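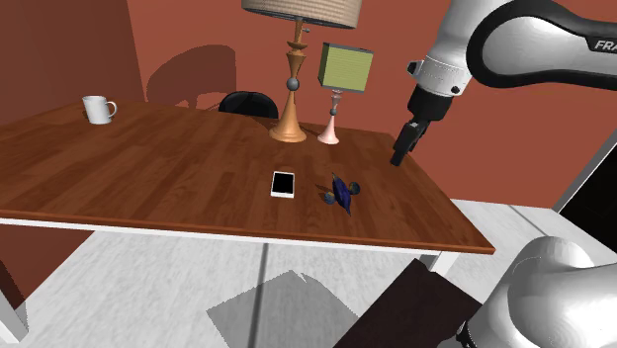
Fleko: a door and keycard addon for roleplay servers

This site uses cookies to remember your login and your cart. Accept / Manage settings

Hi! I'm Teresa Vilela and I make Fleko, which started as a keycard script for one server (Stetcombe, a small-town police roleplay that I've been on for far too long) and has grown into the thing I spend most of my evenings on. It handles doors. Who can open them, what they open them with, how long they stay open, and what happens when somebody tries to get in without the right card.

If you run a roleplay server you probably already have something doing this job, and it probably has one config file that only one person on your staff team is brave enough to touch. I was that person! So Fleko does everything in-game. You walk up to a door, hold the setup tool, pick the jobs or ranks that can use it, and you're done. No restart, no map edit, and it saves per map so when you rotate back later your doors are how you left them.

What you get

Card levels from 1 to 9, and you can rename all of them (Stetcombe uses "Front Desk" and "Evidence", you can use whatever you like).

Linked doors, so an airlock or a double gate works as a pair.

Lockdown groups. Put doors in a group and one command or one wall button shuts the lot. Players inside with a high enough card can still get out, unless you turn that off.

Lost and stolen cards. Cards drop on death if you want them to, and an officer can cancel a stolen one from the terminal. I love this part, it causes so much good roleplay.

A log that staff can search by player or by door. Please use it before you open a ticket about a raid!

Hacking minigame, off by default. My advice is to leave it off for the first week while people get used to the cards, but it's your server.

Version 7

The current version went up on 5 Mar 2024 and it's a big one. Keith Trevaskis rewrote the saving code from scratch, so if your doors used to forget their groups after a crash, that should be sorted. The setup tool now remembers your last settings between doors (sorry it took me so long, I know how many of you asked). Gimetti, the interface theme, is bundled in and no longer a separate download. If you bought it separately you'll have store credit on your account already.

Upgrading from an older version: back up your data folder, delete the old addon folder completely, then drop in the new one. Don't paste over the top. Half the messages I get in September, when everyone reopens their servers after summer, are from people who pasted over the top.

Does it run okay on a busy server?

Yes, as far as I've been able to push it. My test map, Văn, is a horrible great office tower with 300 doors in it, all carded, and it holds up fine with a full server running around slamming them. Things get slower if you set the log to record failed attempts as well, so keep an eye on that one.

Languages

English, Portuguese and Vietnamese are in the box. The text is all in one file, and if you send me a translation I'll add it and put your name in the credits.

Buying it

One payment, one license per server, and updates are free. A test server on the same account doesn't need its own license. There have been 2,681 downloads so far, counting updates, which makes me very happy and slightly nervous.

Support is through the ticket page. Tell me your map, your Fleko version and what else you have installed that touches doors, and paste the error in full. I answer most nights, Keith gets the ones about saving. We don't do custom jobs at the moment, but feature suggestions are open and I do read them, even the very long ones.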